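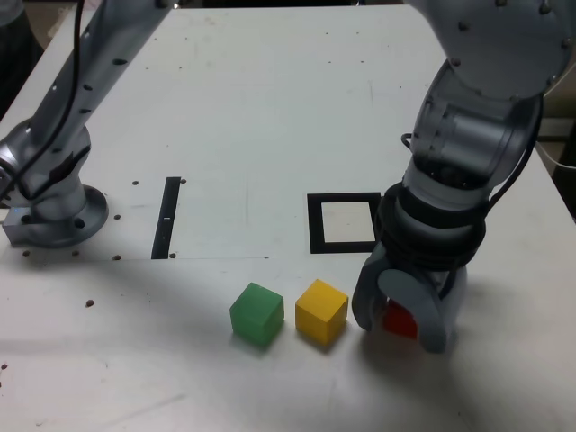 Learning the colors again, at 71

13 November 2024

My mother started to learn English in October, when she came to live with us in Pedcombe. She is 71 and she speaks Arabic and good French, so she told me it will be easy. After the first lesson she came home and put her bag on the chair and said, "They gave me red, yellow, green. I am a grandmother and I am learning red, yellow, green."

I laughed, but I remember this feeling very well. When I came here I had a diploma and I could not ask for a stamp.

The class is in the library at Pridby, two bus stops after the big Amrani grocery store. The teacher is Maysoun Atallah. She speaks slowly but she does not speak to them like children, and my mother noticed this difference immediately. The lesson is 2 hours with a break for tea.

What surprised me is which words are difficult. The colors were finished in one evening. The small words are still a problem: on, in, at. Why are you on the bus but in the car? I have lived in English for 27 years and I could not explain it to her. I said, "You just say it." She did not like this answer, and she wrote it in her notebook with a question mark.

She has a goal of 700 words before the summer. She writes them on the backs of old envelopes and keeps them in a cookie tin. In the evening she takes out a few and reads them to me while I cook. Yesterday it was kettle, neighbor, receipt, cloudy. For "neighbor" she is angry about the letters g and h, and I told her she is right to be angry.

On Saturday mornings we used to phone my aunt in French. Now my mother begins each call with one sentence in English, and my aunt, who does not understand any of it, says "bravo" every time.

The next step is the bakery on Trandwood Road. She wants to order bread alone, with me waiting outside. She has practiced the sentence many times: "One brown loaf, sliced, please." I asked what she will do if they ask her something back. She said she will say yes, and we will eat what they give us.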